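Behind the Counter at the Mandton Training Kitchen
6 March 2025

The Mandton Training Kitchen prepares new staff for work in school cafeterias, hospital canteens and small restaurants. Since September it has offered an introductory course in sandwich and burger assembly, developed with the catering supplier Van Hecke. Our newsletter spoke with the course coordinator about how the sessions are organized and what participants are expected to learn.

The first two sessions take place entirely at the table, away from the grill. "People arrive wanting to cook," the coordinator said. "We ask them to wait. Before anyone handles heat, we want them to know where everything is kept and in what order it is used."

Each place is set in a similar way, with a tray in the middle and clear containers within easy reach. The tray is lined with a sheet of paper, and the burger is built directly on it. "We tried colored tubs at first, and participants kept lifting them to look inside," the coordinator said. "With clear ones you can see from where you stand that you are down to your last leaf of lettuce."
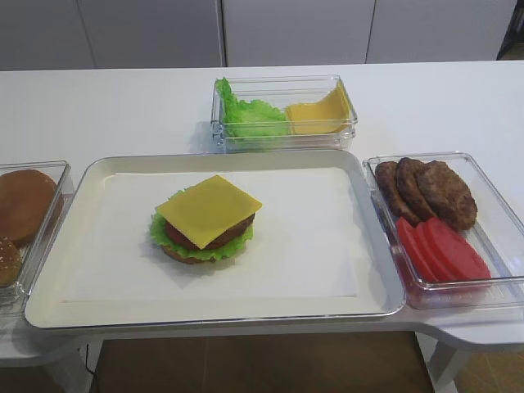
The order taught in the first session is bottom bun, lettuce, patty, cheese. The coordinator acknowledged that this is a matter of some debate among instructors. "I was trained to put the lettuce on top, and many kitchens still do. We place it under the patty in this course. When participants move on to an employer, they will follow that employer's order, and they should be ready to change."

Cheese receives more attention than participants expect. The slice is set at an angle to the patty, with the corners hanging over. "Some of them want to line it up square with the tray," the coordinator said. "I tell them to leave the corners alone."

The course has now been completed by 183 participants, almost 100 of them at the Mandton site and the remainder at the Mururska annex. Both sites use the same course booklet. Assessment consists of a short practical exercise and a conversation with the instructor. Speed is not graded in the introductory course — a decision the coordinator defended firmly. "They will be hurried soon enough. I would like them to have two quiet sessions first."

A second course, covering wrapping and hot holding, is being prepared under the working title Truta. Applications will be accepted at both sites, and applicants must have completed the introductory course. The coordinator expects the new booklet to be ready before enrollment opens in September.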